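Korska 深灰浅边托盘(大号)

首页 > 台面用品 > 托盘与垫盘 > Korska 浅边托盘

品名:Korska 浅边托盘,大号
颜色:深灰
表面:哑光,光滑
形状:长方形,四边略微凸起
货号:KO-106
供货:Pudska 台面用品店
包装:单只装,12 只起可按整箱发货
运费:整箱免运费,单只按重量计

先说清楚我们的态度

供应商送来的介绍写了两页纸,什么“重新定义桌面秩序”“让每件物品找到归属”,我们一句都没有照抄。它就是一只托盘。你把东西放上去,东西就在托盘上;你要是原来就爱乱放,买回去以后会变成在托盘里乱放。本店卖了这么多年收纳用品,还没有见过哪只托盘替人收拾过桌子。

那为什么还上架?因为店里试用了 22 天,拿它和架上原有的两款比,它至少没有添乱。这个评价听上去不高,在我们这里已经算过关。原有的两款里,Naseri 那只边太高,手伸进去拿小零件要翘着手腕;Sirnisell 那只颜色浅,好看是好看,沾一点铅笔灰就显旧,退货里一大半写的都是“收到像用过的”。

适合什么用途

分拣小件。螺丝、垫片、扣子、珠子、夹子,倒在盘面上用手拨开,浅色的东西在深灰底上看得很清楚。反过来,黑色橡胶圈之类的就不要指望了,找起来照样费眼睛。

称重前后的临时摆放。台上有秤的人多半有这个毛病:称完的和没称的混在一起。用一只托盘专门放没称的,称完的放别处,这样能省些返工。前提是你自己记得哪只是哪只,盘上没有标记,我们也不单独卖标签。

装配时垫在手边。边沿挡得住慢慢滚过来的小东西,挡不住你一胳膊扫出去的。

不太适合什么

当餐盘端汤。边太浅,走两步就知道了。供应商的图册里有一张放着四碗面的照片,我们问过那几碗面后来端了没有,没有得到答复。

当切割垫。哑光面耐不耐刀,厂家说“日常使用无忧”,我们拿美工刀划了一下,印子很清楚。要切东西请买切割垫,在同一栏目下面,价钱还便宜一些。

叠着长期压重物。仓库里叠了 63 只没有什么问题,可那是空的。装满再叠,厂家没有给承重数字,我们要了两次都没有要到,所以这一栏空着,不替他们填。

关于颜色

网页上看到的深灰和到手的深灰会有差别,这是所有深色货品的老问题。同一只盘子,光照着的地方偏浅,靠边的地方偏深,有客人以为是染色不匀,寄回来我们换个角度一看,又是匀的。介意的话请先到店里看实物,不要只凭手机屏幕下单。另外,“炭灰”“石墨灰”“夜岩灰”这三个叫法我们都在不同的供货单上见过,对应的是同一个货号,请不要重复订购。 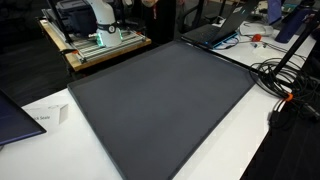 深灰浅边托盘,空盘,平放于白色台面。

清洁

湿布擦,然后干布擦。厂家另外推荐一款配套清洁喷雾,我们用清水和用喷雾各擦了半边,看不出哪边是哪边,因此没有进货。钢丝球不要用,哑光面磨亮以后恢复不了。胶带撕得慢一点,残胶用温水泡过再搓。洗碗机没有试过,厂家的说法前后两版不一样,建议手洗。

下单前请量桌子

这句话在本店每个大号货品页上都有,还是每个月有人不看。大号很占地方,小书桌放上去以后,剩下的位置可能连本子都摊不开。尺寸以随货纸卡为准,供应商在 1 月改过一次外箱,箱子上印的是箱子的尺寸,不是托盘的,已经有人拿着箱子的数字来跟我们理论。拿不准的话,先剪一张报纸铺在桌上过两天,觉得碍手就不用买了。

客人留言选登

“比我想的大。别的没什么可说。”

“宣传说静音,托盘本来就不出声,不明白在宣传什么。放螺丝的时候该响还是响。”

“给工作台配的,买了两只,一只放待检,一只放合格。用到现在没有换的打算。”

“边要是再高一点就好了。”(店方回复:再高一点的是 Naseri 那只,在架上,也有人嫌它高。)

“Pudska 的介绍写得像不想卖,我反而放心买了。颜色比网页上深。”

退换

未使用、纸卡齐全的可以退。划过、粘过胶的不退。觉得“没有改变生活”的也不退,去年真的有人这样填写退货原因,我们讨论以后还是按普通退货处理了,下不为例。

整箱订购或需要开票,请写信给店里的 Elsie Fothergill,邮件标题写明货号和数量。她不回“在吗”。

页面更新:2022年4月9日

同栏目其他货品:Naseri 高边盘|Sirnisell 浅色盘|切割垫|防滑衬纸(大号托盘需自行裁剪)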